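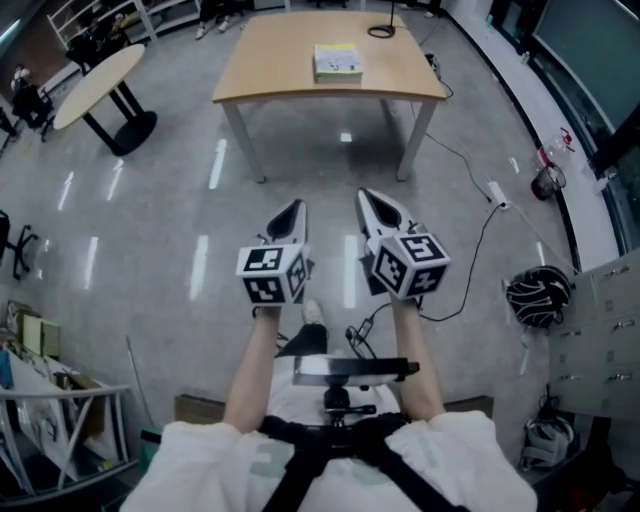
Sleeve fullness is the amount of cloth in a sleeve beyond what is needed to cover the arm. It is set when the pattern is drafted and is stated either as extra width at a given level or as a ratio of sleeve width to arm girth. Fullness placed at the top of the sleeve tends to gather near the shoulder when the arm is raised or extended. The effect is plain on a loose white long-sleeved top worn under a black harness of crossing straps, where the puffy sleeves bunch at the shoulders as the arms reach forward. Fullness placed at the hem falls toward the wrist and is usually controlled by a cuff, a drawstring or elastic.

Drafting
The usual method is slash and spread. A plain sleeve block is cut along vertical lines, and the pieces are moved apart by an equal distance at the cap, at the hem, or at both. In the Menstead system, used for teaching in trade schools, the block is divided into 5 panels and the spread is entered on the draft as a single figure. The cap is then raised to give the gathered cloth enough length to stand away from the shoulder. If the cap is left at its original height, the gathers lie flat and the sleeve pulls across the upper arm.
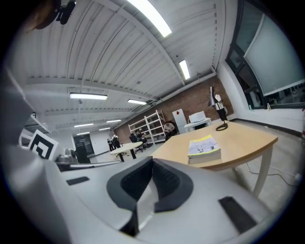
Cap height and sleeve width work against each other. A high cap gives a clean hang when the arm is down but limits lift, and a low cap allows lift at the cost of folds under the arm. Work shirts generally use a low cap. The Gronow smock, a farm garment, has a nearly straight cap and a square gusset set into the underarm seam.

Fabric
Light, crisp cloth holds a puff without support. Soft cloth collapses and may need a stay, a short inner sleeve to which the outer one is stitched. The Duvholm pattern collection lists 492 sleeve drafts, of which 88 call for a stay.

Related terms
Ease: the general allowance for movement in a garment.
Sleeve head: a strip of wadding sewn inside the cap seam.
Plondoneck sleeve: a regional form gathered at both cap and cuff.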